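Zodanent Wool Mattress Topper, queen

I sew these in my workshop in Galtbridge, 6 at a time, and I sleep on one myself! The wool comes washed and carded from Thulani Mnguni, and the corner straps are wide enough for a deep mattress - no more creeping. Air it in April, spot clean only, and please skip the dryer. It adds very little height, so your usual bedding still goes on top, even a light blue flowered cover like this one, wrinkles and all. Ships in 11 days.

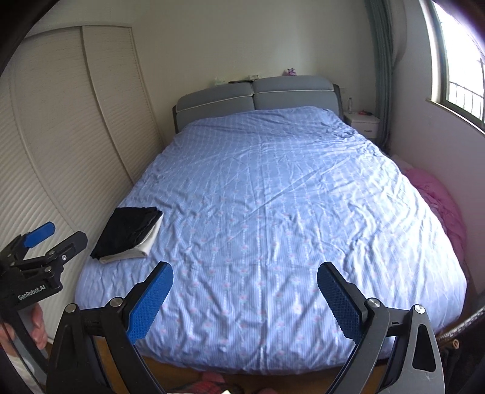
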